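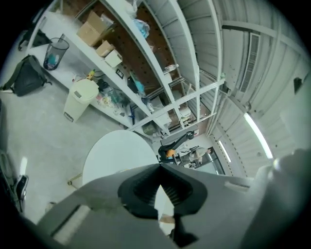

3. Location names and the cost of moving stock

3.1 Setting

The two stockrooms in the study belong to Cetari, a supplier of plumbing and electrical fittings to small building firms. The Magalhães stockroom is the older of the pair and feeds a trade counter directly. The Ilton stockroom fills orders placed by phone and has no counter. Both hold largely the same goods, buy from the same sources, and send their records to one stock system, which the staff call Index. Index stores one location name for each product. It allows a second name in a free text field, but the field is not searched by default and had not been filled in for most products when the study began.

A location name in Index has a bay letter, a shelf number and a position number, in that order. The bay letter is painted on the upright. The shelf number is counted from the floor up at Magalhães and from the top down at Ilton, a difference that goes back to the years before the two sites shared a system. Staff who work at only one site rarely notice it. Staff who cover for each other do, and three of the longest searches in our log trace back to it.

3.2 What was recorded

A search was taken to begin when a picker reached the named bay and to end when the item was in hand or the picker gave up. Walking time to the bay was left out. Walking distance has been treated at length in earlier work on warehouse layout and depends on the floor plan far more than on naming. We were interested in the part of the task that begins when the address has been followed and the item still has to be found.

The log holds more than 1,310 searches. Of these, 194 ended at a place other than the one Index gave, and we call these displaced finds. Each displaced find was given one of four causes by the first coder and checked by the second. Where the coders did not agree, the search was discussed with the picker and coded again. The causes were: overflow, where the named position was full and extra stock had been put elsewhere; return, where an item had come back from a customer and had been put down near its place; repack, where a supplier had changed the carton size; and unknown.

We did not try to record every move of stock. A move that is never followed by a search leaves no trace in the log, and the figures therefore say nothing about how often goods are moved in general.

3.3 Shelf form and the meaning of a position

Position numbers assume that a shelf can be divided from left to right into fixed places. The assumption holds well for bins with fronts and badly for open shelving, where goods sit side by side with nothing to keep them apart. It holds worst where one unit mixes flat storage with hanging storage. Figure 1 includes shelving of the mixed kind: a white metal unit with a brown pegboard back, with cardboard boxes resting on an upper shelf and a light blue plastic bag hanging against the board. A name built from bay, shelf and position can describe the boxes. It has no natural way to describe the bag, which belongs to the back panel and may hang at a height between two shelves.

Pickers at both stockrooms had worked out local answers to the same problem. At Magalhães, hanging goods took the number of the shelf below them. At Ilton they took the number of the shelf they were level with, and in practice that meant the shelf a person of average height would see first. Neither rule was written down. New staff learned it by asking, usually after a failed search.

The top of a unit raises a related difficulty. It is used for storage nearly everywhere, but in Index it is not a shelf and has no number. Goods placed there are either entered under the highest numbered shelf or not entered at all. In the log, the top of the unit accounts for a large share of overflow finds. Light and bulky goods went there first, mostly pipe insulation and bagged fittings. Heavy cartons were kept off it under a site rule, and the rule was followed in every case we saw.

3.4 Overflow and drift

Overflow was the most common cause of displacement at both sites. The pattern was regular. A delivery came in larger than the position could take, the remainder was put on the nearest free surface, and the main position was picked down over the next days. When it ran out, the remainder was seldom moved back. Pickers who knew where it was took from it directly, and the next delivery was then put beside it. In this way the overflow place became the working place while the name in Index stayed the same.

We refer to this as drift. It does little harm while the same people do the picking. At Magalhães one product group had sat a full bay away from its listed position since September, and the regular staff reached it without delay. A relief picker sent from Ilton searched the listed bay, then both bays beside it, and then asked at the counter.

It follows that search time is a poor measure of record quality when taken from experienced staff alone. A stockroom can have badly outdated names and short searches at once. The two measures move apart slowly and come back together suddenly, when someone leaves or is away.

3.5 A trial of looser names

For the final part of the study, a set of 200 products at Ilton was given shorter names made of bay and shelf only, with the position number dropped. The products were chosen from open shelving. Labels with the product name in large type were put on the shelf edge, and pickers were asked to keep each product on its shelf but were free to place it anywhere along it.

Displaced finds fell for these products. Part of the fall is a matter of definition - a product that shifts along a shelf no longer counts as displaced once the position number is gone. When the earlier searches were coded again under the looser rule, the difference became smaller but did not vanish. Staff reported that they were more willing to correct a name in Index when only the shelf had to be given. We have no direct measure of this, and the trial was too short to show whether the habit lasts.

Products stored in fronted bins were left out of the trial. For small parts such as washers and crimp ends, the position number does useful work, and removing it would only move the search from the record to the shelf.

Search all sections Author Keyword Go

Reader comments (3)

Edivaldo Guimarães
03/02/2026
In 3.2, was a search that the picker gave up counted as displaced if the item was found later by someone else? I could not tell from the definition.

Zuleica Figueiredo
Reply to Edivaldo Guimarães: No. Abandoned searches were kept in the total but were not coded for cause, even when the item was found afterward. The wording in 3.2 should have made this plain.

partsroom_b
We number the top of the unit as shelf 0 and the hanging board as its own letter. Took a while for people to use it, but the overflow does get entered now.

Contact the editors | Copyright held by the authors | Back to top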